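Robot open day at Clistham: worth it with a ten-year-old?

Posted by platexgirl, 18 Sep 2020
Has anyone been to the robot open day at Clistham? I'm thinking of taking my daughter (she's ten and mad on chemistry sets) but it's 200 miles there and back and I don't want to drag her to a load of slides and sandwiches. Do you get to see anything working?

wrenchmonkey
went in feb, parking was awful. cafe ok

Skeltberg_Sue
Oh do take her! I went with my two and we stopped far longer than we meant to. There are talks, but you can skip the lot and go straight to the demonstrations – we did! Our favourite was the glassware bench, where a black robot hand on an arm handles beakers and such over a shiny marble-patterned mat. I could have watched it all afternoon (my youngest nearly did). Get there before lunch, as it fills up, and they had some 600 people through the door the day we went. I've put a few of mine up so she can see what she's in for.
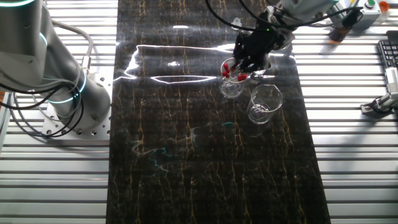
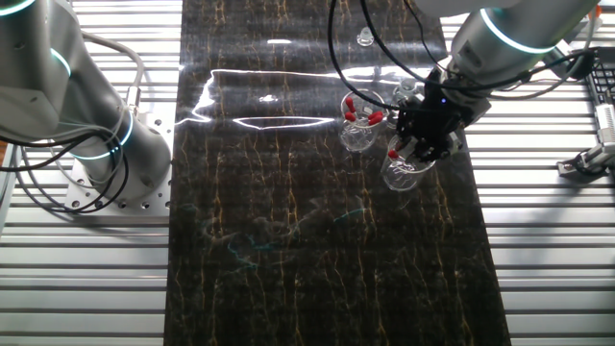
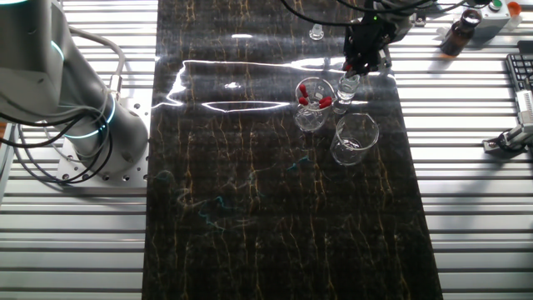

Glass in the robot's grip in all three, and the red caps are in the second and third.

Do you have to book for the demonstrations?

Only for the talks. The demonstrations are walk-in, so just turn up and join whichever group is nearest.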